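Imprimir | Enviar por e-mail
Buscar en este libro Buscar
Julio · Nour Sfeir

Capítulo 9. La mesa y lo que acaba debajo
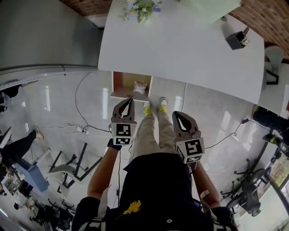 Yo empiezo siempre por el suelo, y mira que me lo han discutido. Gualtiero Mazza, con quien di clase cinco años en la escuela Asinska, empezaba por arriba: primero el ramo, luego las cajas, luego todo lo demás (¡y terminaba de rodillas igual!).

Mi costumbre es otra. Me agacho, saco la caja de madera que vive bajo el borde de la mesa y miro qué ha ido a parar dentro. Casi siempre trapos arrugados, pañuelos, alguna cinta. La vacío entera y la dejo a un lado, abierta. Después subo al tablero, y ahí las flores se quedan donde están hasta el final, que un jarrón en la mano estorba muchísimo.

En este capítulo vamos a ordenar una mesa grande, de las de sala común, con su silla y sus cajitas. Lleva unos 148 minutos si se hace con calma. Antes de seguir, repasa la lista de la página 227 y ten a mano una bolsa vacía.

Imprimir esta página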